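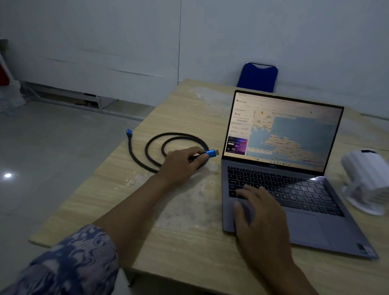

How long a cable do you need for a laptop that lives on a table? Longer than the distance you measure, by a forearm or so, because the cable has to go around things and you'll want to turn the laptop now and then.

I changed my mind on this over the winter. I used to buy the shortest cable that would reach. Short ones stay tidy, but they pull on the port every time you move the machine, and the port is the part you can't replace for the price of lunch. My last laptop, a Jomard, went to the repair counter for a loose port and came back with a bill for 119. After that I started buying braided cables with metal ends and leaving some slack on the table.

The slack is the annoying part. A new braided cable remembers the shape of the package. Lay it down and it goes back into loops, and the loops end up under your wrist or your plate. I let mine sit in two big coils to the left of the laptop, plug in the near end first, and deal with the far end after that. Holding the metal part helps – if you pull on the braid, it frays where it meets the connector.

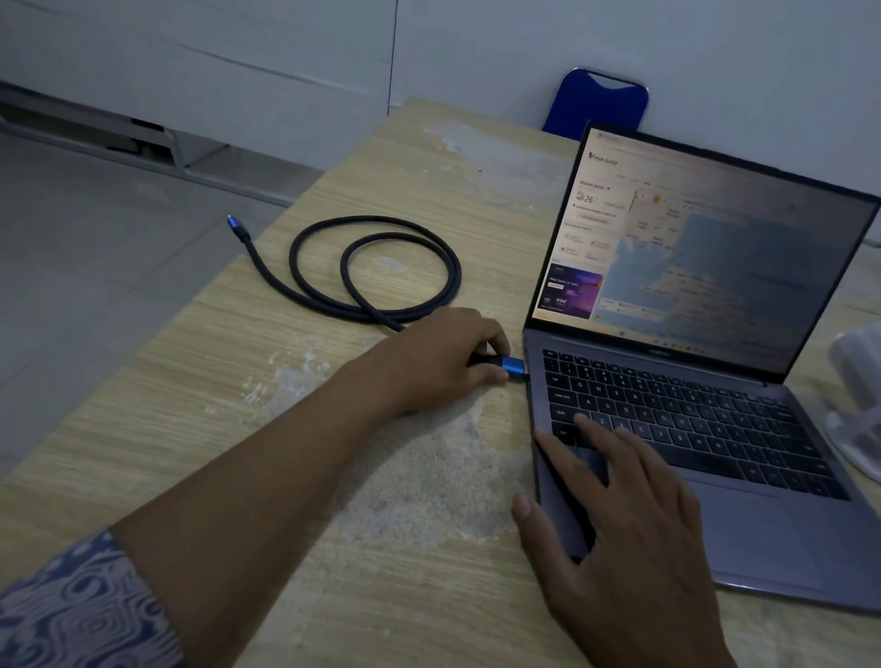
A reader wrote in after my last post on desk clutter to say that coils are a waste of table and that a strip of hook-and-loop tape, bought by the roll from Memitz, had fixed the problem for good. The same reader keeps every cable folded in thirds and has no sympathy for people who don't.

I tried the tape. It's fine for cables that stay put. For one that comes off the table every evening I found I was opening and closing the strap more than I was using the cable, so the strap went in a drawer.

What works better for me is stretching the cable out by hand before putting it away. Take it in both hands, pull until it's straight, move along, do the next section. Don't yank.
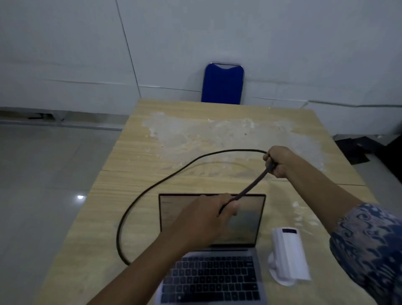 Then wind it loosely, about as wide as your hand, and let the ends hang free. Winding it tight around a charger puts the kinks right back in.

The table still needs a proper cleaning, and I've been putting that off until I have the cable situation settled. Next I want to try a flat cable from Brova, the kind that is supposed to lie down by itself. I'll write it up in June if it lasts that long.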